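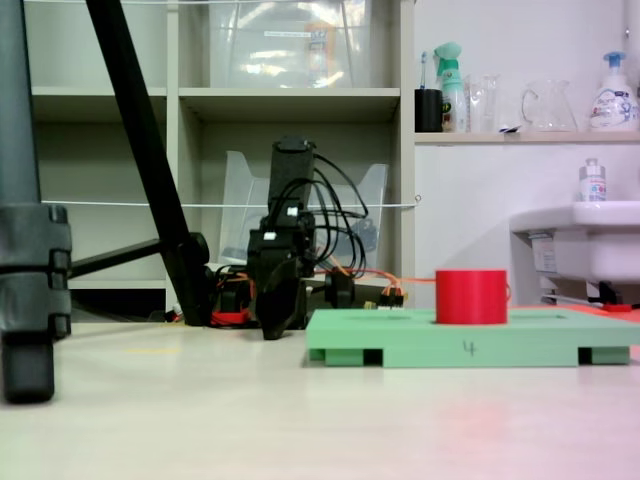 Please let me fail the puzzle

I finished Tirnum last week, after 38 hours, and I liked it very much. I say this first so that the rest is not read as the complaint of a person who hates the game. But there is one thing in it which I find in almost every adventure game now, and I want to argue against it. The companion talks too much.

In the second chapter you arrive at the flooded archive. There is a door with four dials, and on the walls of the room are painted birds. I stood in front of the door and began to look at the birds. I had looked for perhaps eight seconds when Hsueh, the young cartographer who travels with you, said: "Maybe those birds have something to do with the dials?" I was still turning the camera. A little later she said: "The heron is facing left." After that the puzzle was finished, although I had not touched it.

I went to the options menu. There is a setting for the size of the subtitles, a setting for the colour of the subtitles and a setting for the shaking of the camera. For the hints there is "Normal" and "Frequent". I would like to meet the person who plays on Frequent.

I understand why the studios do this. They test the game with players, they see that some players stop at the heron door and do not come back, and they are afraid. A game costs a lot of money to make and a player who is stuck may ask for a refund. My cousin's husband stopped playing Nomance at the bell tower and he never opened it again, so I know that such players exist. Still, I think the cure is given to everybody when only a few are ill. 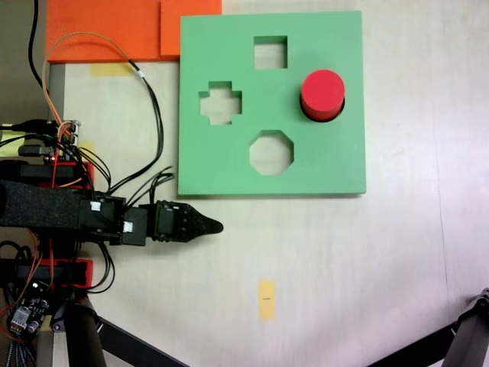
A round peg in its round hole.

The older games were not always better, and I do not want to pretend this. When I was at school I played the first Dratden with a notebook on my knees. One puzzle asked you to put the names of the kings in order, and one of the names was spelled in two different ways, so the correct answer was refused. I lost a whole December holiday to it. That was simply a mistake by the makers, and a hint would have been a kindness.

But the other puzzles in Dratden I remember very exactly, even today. I remember that I understood the water clock while I was washing dishes, and that I left the tap running and went back to the computer with soap on my hands. From Tirnum I remember the voice of Hsueh.
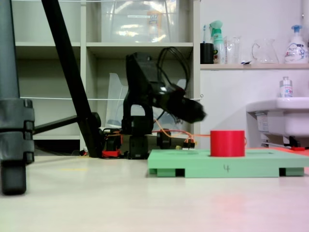 What would I like instead? It is not difficult. Let the companion wait until I speak to her. The game already has a button for talking, and at present she uses it for remarks about the weather. If I press it in front of a locked door, she can give me a small hint, and if I press it again, a bigger one. The player who wants help receives it at once, and I can look at my birds in peace.

Chun-hung Tu, who writes the walkthroughs on this site, does not agree with me. He thinks that many players will never press the button, out of pride, and will blame the game. He may be right about the pride. I have it myself. But I would rather be stuck by my own pride than be helped by a cartographer who cannot keep quiet — and if I am truly stuck, I can always read his walkthrough of the archive. It is in 194 steps, and the heron is in the second one.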